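Hisadari Tabletop Set, release 2

Data card and fault notice

Status: usable with restrictions. Read "Width signal fault" before training on anything that consumes the gripper width channel.

Summary

Hisadari is a set of tabletop manipulation episodes recorded with hand-held two-finger grippers at the Karkodberg site. Operators carry the gripper by hand and perform short household tasks: moving glassware, opening and closing jars, setting items upright, clearing a surface. Each episode holds a wrist-view video stream, a six-degree-of-freedom pose track, and a scalar gripper width sampled with the video.

Release 2 contains 1,959 episodes. Of these, 407 were recorded on the unit labeled Vidmar and are affected to some degree by the fault described below. In 218 of the 407 the width channel is wrong by enough that we consider it unusable. The video and pose streams in those episodes passed the same checks as the rest of the release.

Maintainer: Danica Kadrić
Fault analysis: Sioned Griffiths

Contents

episodes/ one directory per episode
episodes/*/video.mp4 wrist view
episodes/*/pose.csv timestamp, position, quaternion
episodes/*/width.csv timestamp, width in millimeters, raw encoder value
meta/tasks.csv task name per episode
meta/units.csv gripper unit per episode
meta/width_flags.csv fault status per episode, new in release 2
tools/check_width.py the script used to set the flags

Timestamps are in seconds from the start of the episode. Pose is given in a table-fixed frame. The quaternion order is w, x, y, z. Release 1 had x, y, z, w, and the loader in the Bellolum training code still assumes the old order unless you pass the release number.

Width signal fault

Width is not measured at the pads. The encoder sits on the drive side of the linkage, and the logged value is computed from the encoder angle with a fixed geometric model. The model assumes that every joint between the encoder and the pad is free of play and that the pad does not rotate on its arm.

On the Vidmar unit one pad fastener backed out gradually during collection. The pad could then rock by a few degrees under load. With the gripper open and unloaded, the pad usually settled back near its nominal angle and the width read correctly. Under grip force the pad tilted, the tips met early, and the encoder stopped short of the expected angle. The log therefore reports a wider opening than the one physically present at the tips.

The error is not a constant offset. It depends on grip force, on where along the pad the object sits, and on the state of the fastener that session. A wide object held low on the pads shows almost no error. A thin object pinched at the tips shows the most. Subtracting a bias from the whole episode makes the open segments wrong and leaves the closed segments only partly fixed.

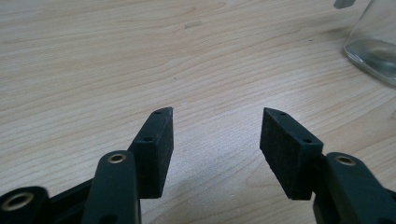
The fault was found on a Monday morning when a policy trained on the full release kept closing too little on jar lids and dropping them. The first suspicion was the policy. Sioned Griffiths plotted commanded against logged width for the training episodes, split by unit, and one unit separated cleanly from the others. On the bench the pad could be rocked by hand. The pose track and the camera mount were checked at the same time and no movement was found in either.

The startup routine did not catch it. That routine closes the empty gripper once at low force and compares the encoder reading to a stored zero. At low force the loose pad stays near its nominal angle, so the unit passed every time. The same routine is still in use on the other units, with one added step (see "Changes to procedure").

No injury or damage to the unit resulted. One glass was chipped when a gripped lid slipped and fell on it. Glassware tasks on the Vidmar unit were stopped from that point until the repair.

Flag values

meta/width_flags.csv has three columns: episode, flag, first_bad_time.

ok: width channel passed the check.
suspect: recorded on the affected unit, error below threshold. Width is acceptable for coarse open/closed labels.
bad: recorded on the affected unit, error above threshold. Do not use width as an input or as an action target.

The first_bad_time column is filled for bad episodes only. It gives the first sample at which the check failed. Treat everything after it as bad, even if the residual returns to normal, as the pad may have settled at a different angle.

The check uses the video. It locates the two pad tips in the wrist view, converts their separation to millimeters using the camera calibration, and compares the result with the logged width. Samples where either tip is hidden by the object are skipped. If more than half the closed samples in an episode are skipped, the script falls back to comparing the encoder plateau with that of other episodes of the same task. The fallback is weaker. Episodes flagged this way are marked with an asterisk in the log output, but not in the CSV.

Recommended use

For policies that predict gripper width, drop the bad episodes entirely. We tried masking the width loss on those episodes while keeping pose supervision. It works, but the episodes then need their own handling in the sampler, and the gain was small on every task except pouring.

For video-only pretraining, all episodes may be used.

For grasp event detection, use ok and suspect. The timing of the closing edge is not affected by the fault, only the level it reaches.

Do not try to reconstruct width from the raw encoder value. The raw value carries the same error.

Changes to procedure

The pad fasteners on all units were removed, cleaned, refitted with thread-locking compound, and marked with a paint line across the head and the pad. Operators look at the line before each session and do not record if it is broken.

The startup routine now includes a second close at working force on a gauge block held at the tips. A unit that reads outside tolerance is locked out in the recording software and cannot start an episode until the check passes.

Width residuals are computed overnight and written to the session log. Under the old arrangement they were computed only at release time.

Known issues

The tip locator fails on some episodes with strong backlight. These are marked ok if the encoder fallback passes.

Transparent objects at the tips sometimes produce a false residual. A hand review cleared the cases we found, but some may remain among the suspect episodes.

meta/units.csv from release 1 has the unit column shifted by one row after a re-export. Use the release 2 file even if you are working with release 1 episodes.

The repaired unit has been returned to service. Its new episodes are held back for release 3 and are not included in any count given here.

Reporting

Send width anomalies to Danica Kadrić with the episode number and the timestamp. Please include the output of check_width.py run with the verbose option, as the summary line alone does not show which samples were skipped.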